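Chapter 4
Choosing a Gripper, and Where to Put the Camera

I spent my first February at Bunardale convinced that a gripper was a gripper. You bought one, bolted it on and got back to the interesting part, which to me meant the controller. Then Mylene Dimaculangan handed me a strawberry made of plastic and asked me to pick it up 30 times in a row. I managed a very poor score and went home early!

So this chapter starts with fingers. We'll compare two designs, which I'll call the Hukel and the Plurnden after the workshops that make them, and we'll try each on the same kind of toy food and kitchen things.
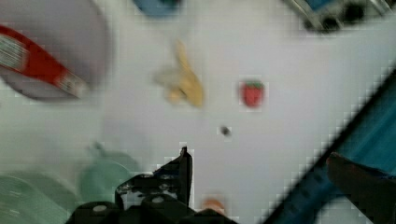 A camera down at the wrist is lovely for the last few centimetres of a grasp, and I wouldn't be without one. But it moves whenever the arm moves – so a quick swing gives you smears just when your software wants a nice crisp edge. Slow the arm down and the smears shrink, though your cycle time grows. In our trials the Hukel got 88 good grasps at the slow setting and 70 at the fast one, with nothing else changed.

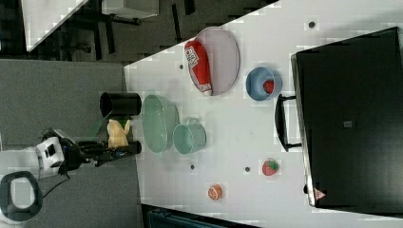 Soft, lumpy things are where I'd begin if you have a gripper of your own to test. They forgive a bad approach angle, and you can watch how the fingers close before moving on to anything rigid (mugs are harder than they look, I promise). The Plurnden only reached 43 on its first go with the rigid set, and most of that turned out to be my own sloppy calibration – see the exercise on page 70.

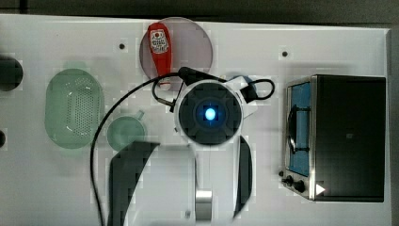 Figure 4.3 The arm over the table from above, with the red bottle on its plate and the toaster oven to the right.

Before we get to finger shapes, we need a fair way of scoring a grasp. I use the Lumanlan scale, which has four grades, and Section 4.1 goes through them one at a time.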